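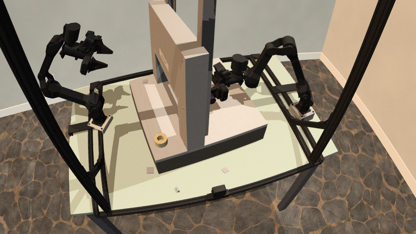
Remzi Ağca wrote in to tell me I'm wrong about sourdough, that I feed my starter far too often and it would be happier left alone in the fridge. Well, Remzi, I tried it! I put the jar on the bottom shelf at the start of November and walked away for 20 days (okay, I peeked twice).

It came out with a layer of gray liquid on top and a smell like nail polish remover. I poured that off, gave it some rye flour and warm water, and by nine the next morning it had climbed halfway up the jar. So point taken. I've been throwing out flour every day since spring for no good reason.

The loaf was another story. I used my usual 800 grams of flour and got a bit cocky with the water, and the dough spread across the counter like pancake batter. I baked it anyway, in the old loaf pan, and we ate it toasted with way too much butter. My sister had four slices and asked if there was more.

Next time I'm cutting the water back and letting it rise overnight. If anybody has a trick for getting dried dough off a wool sweater, please write, I really liked that sweater.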